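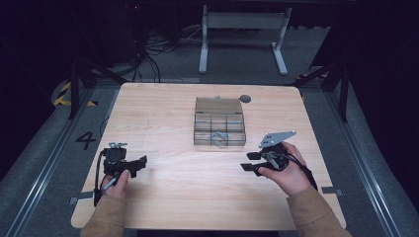 Search this notebook

March, 9:40 am

Small parts sorting, continued. Worked on the clear compartment boxes at the rounded table. The old drawer of clips, brackets and odd screws was tipped out last week and I have been putting it away in batches.

Total boxes to fill: 14. Done so far: three, all from the Todier bin.

Rules I am using, so the next person does the same:

One kind of part per compartment. If there is only one of something it still gets its own compartment. No "misc" until the last box.

Gray metal clips go in the lower rows, plastic ones in the upper rows. Doesn't matter much, but the Gurkley boxes were done that way and it helps to have them match.

Lid right back before filling. With it half open, parts catch on the hinge side and end up in the wrong row.

Label on the front edge, not the lid. The Vetura boxes have identical lids and they got swapped twice in the last move.

Problem: compartment walls don't seal against the lid on the cheaper boxes. Anything thinner than a washer creeps into the next compartment when the box is carried on its side. Tried a sheet of 3 mm foam cut to fit inside the lid. Carried the box to the storeroom and back on edge, and nothing had moved. Need foam for the rest. There is an offcut on the shelf over the sink that should do most of them.

Parts list is at 66 lines. Still have the Mamo fasteners to enter, which came with no part numbers. Measured a few with calipers and will go by length until somebody finds the packing slip.

11:15 am

Ran out of blank labels. Pack of 40 on order. Using masking tape for now, pencil only, so it can be read after the tape yellows.

Small parts keep rolling toward the grommet hole. Put tape over it while sorting and take it off after, the lamp cable goes through there.

To do: foam, labels, Mamo parts, wipe out the old drawer.

Print this page | E-mail this page

Last updated: March, 4:20 pm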